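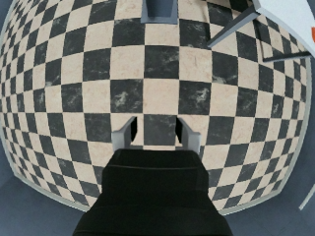 A town revenue forecast is the document that says how much money the council expects to have before it decides how to spend any of it. In Keddale it comes out in February, a few weeks ahead of the budget hearing, and any resident can get a copy. Most people skip it and go straight to the spending pages. The main table looks worse than it is. Its cells alternate dark and light like the squares of a checkerboard floor, and the shading carries no meaning. Ignore it and read across the rows.

What you need

The current forecast, last year's forecast, and last year's final figures. All of them are kept at the town clerk's counter. The online copies leave out the notes, so ask for the paper version if you can. You will also want a pencil and a calculator.

Step 1. Find the base year

Look at the top left of the first table. The base year is the last full year of actual collections, and everything to the right of it is an estimate. If the base year is marked "unaudited," write that down. The final number may still move.

Step 2. Sort the sources

Keddale lists nine sources of revenue. Mark each one as steady or changeable. Property tax is steady. Sales tax, building permits and court fees are changeable. State aid depends on the legislature, so put it in a group of its own.
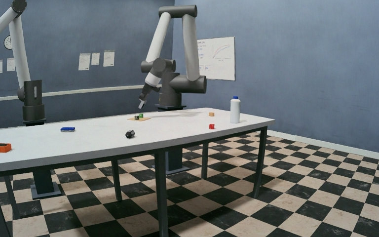 Step 3. Compare the forecast with what came in

Take last year's forecast for each source and subtract what was collected. Permits are a good place to start. Last year the town expected 893 building permits and budgeted the fees on that basis. The Ammann Road subdivision was put off, and the fees came in 8 percent short.

A miss in one year doesn't mean much. If the same source is high two years running, it is fair to ask how the estimate is made. 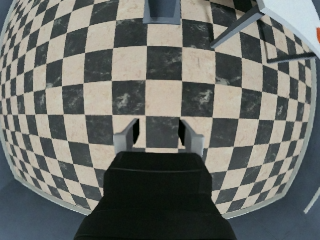

Gripper with its two fingers apart, tiled floor behind.

Step 4. Read the assumptions

These are at the back, in smaller type. Look for the growth rate used for sales tax and for any large employer mentioned by name. Emesside and Rusdale share a sales tax district with us — a store opening or closing there shows up in our numbers too. Borghild Eklund, who prepared the forecast for many years, used to put the assumptions on the first page. They were moved when the format changed.

Check whether any one-time money has been counted as regular income. Land sales and settlement payments are the usual ones.
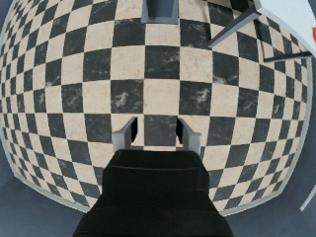

Grants can be harder to spot, as they are sometimes folded into the state aid line. The notes should give an end date for each grant. If there isn't one, ask the clerk for the award letter.

Step 5. Write your question

Keep it to one source and one page number. "Page 2 shows permit fees going up. What is that based on?" will get an answer. A general question about whether the town is overspending usually won't. Sign up to speak before 6 p.m. on the evening of the hearing, and bring a second copy of your question to leave with the clerk.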